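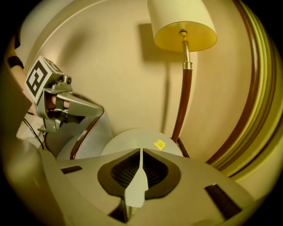 **Figure 3.** View from the right-hand gripper with the left-hand gripper raised beside it. The marker on top of the left device is tilted toward the lens, and a floor lamp stands behind.

### 4.2 Keeping track of two hands in ordinary rooms

When we began planning the home recordings for Clenar, our first wish was to know at every moment where one gripper was in relation to the other, and to know it without hanging any extra equipment on people's walls. Each device already carries a wide-angle camera, so we took the simple path and put a square black-and-white marker on a cube on top of the gripper. Whenever one camera catches the other device's marker, as in Figure 3, we get a direct estimate of the pose between the two hands – and that estimate can be folded into the motion track we compute for each hand separately.

Living rooms are a good deal less kind than our bench in Waltville. Lamps throw soft shadows, plain walls give the tracker very little to hold on to, and the edges of a wide-angle view bend straight things into curves. We therefore calibrated each lens before the first session and again in March, and we threw out any marker reading whose corners fell in the dark rim of the picture.

Over 200 recordings, gaps between usable readings lasted up to 11 seconds. Most of them came when one hand reached far ahead of the other, and we bridged them with the separate tracks, letting the next good reading pull the pair back together. Idun Lunde and Vidar Skjelbred went through 100 of the bridged stretches by hand, with a patience we remain very grateful for, and marked the ones where the joined paths drifted apart. Those stretches were left out of the training set described in Section 5.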